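Setting a Place, Session 2: Bowls, Spoons and Cloths
Handout for the Nultby evening course in table service
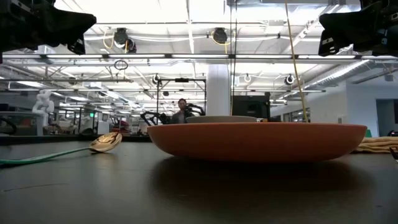

Derek Mellor asked after the first session whether the bowl or the spoon should go down first, and said he had always done the spoon because it was already in his hand. Either order can be made to work at home. In this course the bowl goes first, and the rest of the place is measured from it.

1. The bowl

Carry a bowl with both hands on the outside, below the rim. Thumbs stay out of the inside. A wide, shallow bowl like the orange one is harder to carry level than a deep one, so practice with it empty before you try it with soup.

Put it down over the middle of the place, then stand behind the chair and check it. People who set from the side of the table nearly always leave the bowl too close to themselves. If it needs to move, lift it. Pushing a bowl across a bare dark table marks the surface sooner or later, and the marks show under ceiling lights.

Where the table is laid with two colors, as with our orange and beige, decide on the pattern before anything leaves the shelf. Alternate them, or give one color to each side. Parisa Parsa's group mixed theirs as they went in June and had to lift half the table again.

2. The spoon

We set the spoon to the right of the bowl, with the handle toward the guest and the hollow of the spoon facing up. The end of the handle is two fingers in from the table edge. Some houses put a dessert spoon across the top of the place. That belongs to session 5 and can be left out for now.

Hold a spoon by the handle only. On a polished gold-colored spoon a thumbprint is visible from the next chair. If you touch the wrong end, wipe it with a dry cloth and start again.

Colored handles are a matter of taste. Green next to orange is cheerful at lunch – I would not use it for a formal dinner, but Abbas Khosravi would, and he has been setting tables longer than I have.

3. The cloth

A folded cloth should lie flat without being pressed down by anything. The fold we use:

Lay the cloth open, good side down.
Bring the bottom edge up to the top edge.
Bring the left side over to the right.
Turn it so the closed fold faces the bowl.

Smooth it once with the flat of the hand. Creases left from storage will not come out this way and need an iron. Yellow cloth shows creases less than white but it fades, so wash it inside out if it has a hem, and keep it away from the window shelf.

Serving cloths and wiping cloths are kept apart. Once a cloth has been used to wipe a spoon it does not go back on a place.

4. Practice

Work in pairs. One person sets 10 places while the other reads the steps above out loud, then change over. Leave everything on the table until it has been checked. Clear in this order: cloths, spoons, bowls. Stack bowls by color, no more than four high.

For next time

Read the Gisler booklet, pages 2 to 18. Bring one cloth from home for the folding exercise. Shahab Mirzaei has the spare aprons.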